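Kostunell Workshop opens its simulated kitchen bench to members

Shared workshop completes the first stage of its home robot arm build

Cirholm, June – Kostunell, the shared workshop in Cirholm, has today made its simulated kitchen bench available to all members. The bench, named Arkine, allows a member to plan and rehearse the movements of a robot arm on a computer before any work is done on a real kitchen counter.

The project began as an evening build by a group of members who wished to fit an arm to a worktop at home. It became clear that time on the workshop's own equipment would be the main limit, and the group agreed to build a simulated version first. 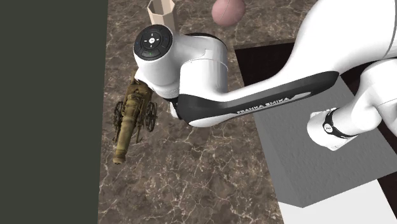 Members spent 159 hours preparing the first release. Most of that time went into the mounting height of the arm and the shape of the counter, both of which had to be settled before any object could be placed. The workshop has kept a full record of these settings, and members may copy them for use in their own builds.

Arkine runs on an ordinary desktop computer. The arm can be driven by hand or by a saved set of movements, and each run may be stored and played back. To date, members have stored 808 runs, of which almost 200 were made in the last month alone.
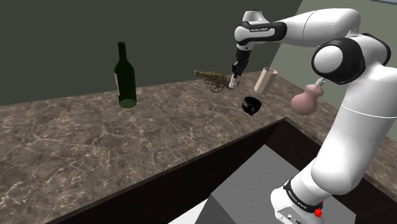
"We wanted a place where a member with no background in robotics could try an idea on a Thursday evening and go home with a result," a spokesperson for Kostunell said. "A mistake on the simulated bench costs a few minutes. The same mistake on a real worktop can mean a new part and a long wait for it."

The workshop has also released Vik, a set of 7 practice tasks for use with the bench. The tasks are arranged in order of difficulty and may be attempted singly or in pairs.

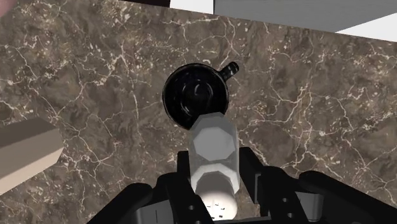
Gripping is the subject of the longest task in the set. Members are asked to bring the gripper to an object from directly overhead and to set the fingers evenly on either side of it. The shaker is a demanding choice for this work when it stands close to the black mug, as the fingers must be lined up with one object and kept clear of the other. Written guidance on the approach is supplied with the task.

Arkine and Vik are free to members of Kostunell. Introductory sessions will be held at the workshop each Thursday at 7 pm, and places may be reserved at the front desk. The second stage of the project, in which stored runs will be tried on a real arm, is due to begin in September.

Press enquiries should be addressed to the Kostunell office in Cirholm.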